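Section 5. Connecting the Arm and Running It in the Simulator First

This section picks up where the wiring section left off. By now the Stodora arm should be bolted to its base plate, the Coste controller board should be mounted in its case, and all joint cables should be labeled at both ends. If any label has come off, put it back before you go on. The joint 2 and joint 3 cables have the same plug and the board will not stop you from swapping them.

The steps were last checked against the Drerimcombe shared workshop build on 10/30/26. Screen names are from the September release of the Humier software. Older releases have the same pages but the menus are in a different order.

5.1 What you need

The arm, with the gripper fitted and the shipping clip removed
Controller board in its case, lid on
12 volt supply with the barrel plug
USB cable, the short one from the kit or any data cable (not a charge-only cable)
A computer with the Humier software installed
Emergency stop button on its own lead
Small Phillips screwdriver
Masking tape and a marker

5.2 Before you apply power

1. Clear the bench as far as the arm can reach in every direction, plus a hand's width. Move mugs, loose screws and the soldering iron.

2. Clamp the base plate at two corners. One clamp is not enough - the arm can twist the plate around it on a fast move.

3. Plug the emergency stop into the socket marked STOP and press it in.

4. Lift each joint by hand and let it down again. It should move with a steady drag. If a joint grinds or catches, go back to section 3 and check the spacer washers.

5. Check that the gripper fingers open and close by hand without touching the body of the gripper.

CAUTION: Do not move the joints by hand once the supply is on. The motors will push back and can strip a gear.

5.3 Powering up the controller

1. Connect the USB cable to the board first, then to the computer.

2. Connect the 12 volt supply. The green light on the board should come on and stay on. The amber light will blink while the emergency stop is pressed.

3. Open the Humier software and go to Devices. The board shows up as Coste followed by a serial number.

4. Select it and press Connect. Leave the emergency stop pressed in for now.

5. Open the Limits page. Set the motor current limit to 1000 milliamps for all joints. The factory setting is 3000, and that is more than you want for a first run.

6. Press Save to Board, wait for the message, then disconnect and connect again. Confirm that the new value is still there.

Note: If the board does not show up under Devices, try another USB cable before anything else. On the workshop computer, also check that no one has left a second copy of the software open. Only one copy can hold the port.

5.4 Setting joint zero

The software needs to know where each joint is when it reads zero. You only do this once, unless you take a joint apart.

1. Turn off the 12 volt supply. Leave the USB cable in.

2. Move each joint by hand until the two punched marks line up. On joint 1 the marks are at the back and hard to see. A strip of masking tape on each side of the gap with a line drawn across both makes it easier to find again.

3. Close the gripper until the fingertips just meet.

4. On the Zero page, press Set All.

5. Move joint 1 a little to the left. The number on the screen should go up. If it goes down, tick Reverse for that joint. Do the same check on the other joints, using the arrows printed on the side of each one for the positive direction.

6. Press Save to Board.

Write the date and your initials on the tape on the base plate. People who share the arm need to know when zero was last set.

5.5 Running the simulated arm

Do this part with the 12 volt supply off. The simulator uses your saved limits and zero settings, so a wrong sign or a joint with too much travel will show up on the screen and not on the bench.

1. On the Run page, set Target to Simulator. The word SIM should appear in the top bar.

2. Open Scene and pick one of the stock scenes. It does not need to look like your bench.

3. Under View, choose Gripper. This puts the camera on the wrist so that you look out past the fingers. Drag the wrist slider and check that the background moves while the gripper stays put in the view. 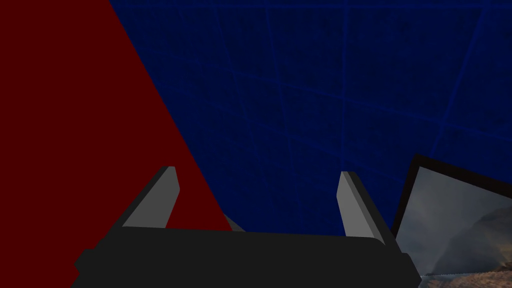
4. Press Open, then Close, on the gripper panel. Both fingers should travel the same distance. If only one moves, the gripper type is set wrong on the Devices page. Choose Two Finger, Parallel and reload the scene.

5. Switch View to Side and run the Short Sweep program. Each joint moves 5 degrees one way, then back.

6. Run the Long Sweep program. Watch for the elbow passing through the base. If it does, lower the joint 3 upper limit and run it again.

7. When both programs finish without a red warning, save the limits under a new name. Do not save over the stock file.

Note: Surfaces in the stock scenes are solid to the simulator. If the arm stops with a contact warning near a wall or block, press Reset and start from the home position.

5.6 First move on the real arm

1. Stand where you can reach the emergency stop without leaning over the arm.

2. Turn on the 12 volt supply. Set Target to Arm. The SIM label should go away.

3. Set Speed to the lowest value.

4. Twist the emergency stop to release it. The amber light goes out and you should hear the motors take hold.

5. Run Short Sweep. Do not go straight to Long Sweep, even if the simulator run was clean.

6. If a joint buzzes without moving, press the stop and check its plug. A plug that is not fully seated is the usual cause. Turn the supply off before you touch it.

CAUTION: Support the forearm with one hand before turning off the supply. The arm has no brakes and the forearm will drop.

When Short Sweep runs clean, leave the current limit where it is and go on to section 6, Mounting the Cable Guides.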